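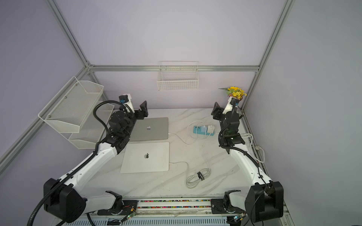

Grass collection recataloguing: progress report to the Llewellyn Fund
20 June 2020

Work done since the last report

The Drulell herbarium holds 811 grass sheets under this grant. By the end of April all of them had been taken out, checked for insect damage and given a fresh label. Old labels were kept on the sheet, as agreed.

Of these, 116 needed a new name. Most were panic grasses and their relatives, filed under names no longer in use. Spikelets were measured again under the microscope where the glumes were intact. Where they had been lost, we went by ligule and leaf-sheath characters and marked the name as provisional.

Two sheets from the Sakus valley could not be matched to anything in the regional key. Both are tufted perennials with a membranous ligule and hairy nodes, but the lower glume is much shorter than in the nearest species. They have been set aside for a second opinion.

Data entry

Locality details are in the Zavari database up to the end of the tribe Paniceae. The handwritten field notebooks are slower going. Several give a height above sea level but no place name, and these records stay without a map reference until the collector's route can be worked out.

Delays

Reading room access was limited in the spring, so the loan material went back late. The lending herbarium has been told and has extended the loan. Mounting paper also ran short - a new order has arrived and remounting has restarted.

Spending

Spending is within budget. Travel money has not been used. We ask to move it to mounting supplies and would like a reply before the next order is placed.

Next period

Finish the notebooks for the Sakus sheets.
Enter the Andropogoneae.
Send out the draft checklist with a short key to the bamboos, vegetative characters only.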